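Davow
About Us

Soft blocks, big builds

Davow is a small workshop and play space, and foam blocks are what we do all day long. We pick them out, sort them, sell them in sets, lend them to schools and put them on the floor for kids to build with – and we still get excited every time a new color comes in!

How we started

The whole thing began with one bag of mixed foam pieces at the Nnaji Street community hall. We'd brought them along to fill a rainy afternoon, and the kids built until it was time to stack the chairs. The next week they asked for more bridges, so we went looking for longer pieces. Then they wanted a castle. By September 2023 we had a room of our own, 3 big tables and far more blocks than shelves (we have shelves now, mostly).

What we love about foam

It's quiet, for a start. A tower can come down in a room full of toddlers and the baby in the corner sleeps right through it. Foam is light enough for small hands to carry a whole armful, and if you step on a piece in your socks you'll live. It also has a bit of grip to it, so walls can lean a little further than they have any right to.

And then there's the color. We mix our sets by eye, with strong shades and pale ones together, so that a bright pink can turn up near a soft lavender, a medium blue or a light cyan. Look closely at a block too: the top can be flat and smooth while a cut face is covered in tiny cells, a bit like honeycomb. Kids spot this long before their parents do, and they love running a thumb over it.

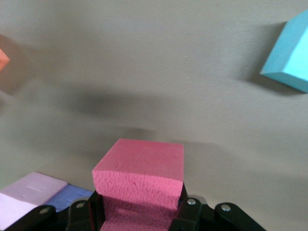 Our sets

The Hemeo is our starter set, with 100 blocks in a drawstring bag. It suits a living room rug or a corner of a classroom, and it's the one most families take home first.

The Harnomico has 155 blocks and adds arches, wedges and long planks. It was put together with groups in mind, and two teams can build at the same time without anyone guarding the pile.

Lost a piece under the couch for good? Write and tell us the shape and color. We keep spares of nearly everything and we're happy to mail you one.

Come and build

Open building runs every Saturday morning. Bring socks, bring a grandparent, stay as long as you like – grown-ups are very welcome on the floor. School groups can book the room on weekdays, and our lending sets go out for two weeks at a time. October is filling up quickly, so drop us a line soon if your class would like a turn.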